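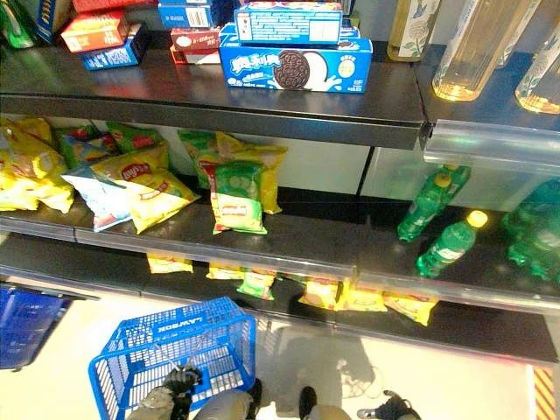

ok so a few of you asked what's going on with the old gas wells out past Willis, so I'm going to try to lay it out. Bit of a long one, grab a coffee

Short version: Grurkance Energy stopped producing there a while back and handed a pile of wells to a much smaller outfit called Harkevow Resources. Harkevow is now behind on its municipal taxes AND its lease payments to landowners

The county put its list out in January. 2,511 wells in our area with no production and no cleanup date. I read the whole spreadsheet, my eyes are still recovering

44 of those are within a couple of kilometres of the Moncrieff reservoir. That's the bit I keep coming back to. It's our drinking water, folks!

To be fair, an inactive well isn't automatically a leaking well. Most of them just sit there behind a rusty fence with thistles growing up the middle. But somebody has to plug them eventually, and the deposit Harkevow put down wouldn't cover a fraction of it

My uncle's got one on his quarter section. He farms around it every single year, swings the seeder out wide and loses a strip of canola each time. Hasn't seen a lease cheque in 38 months

He phoned the company and got a voicemail box that was full. Phoned the regulator, got a very polite person and a file number (he's got it on the fridge)

What bugs me is the transfer got approved at all. You could look at Harkevow's books for five minutes and see they had no money for cleanup. Grurkance meanwhile is doing just fine, thanks, and has moved on to drilling up north

There's a petition asking the province to make the original owner pay if the new one goes under. It had around 3,000 signatures when I looked last night, which is pretty good for a place where you wave at every truck

Will post the link once I find the version that works on a phone

Also if you've got a well on your land and the payments stopped, dig out your original lease and check the date on it. There's a time limit for claiming and my uncle nearly missed his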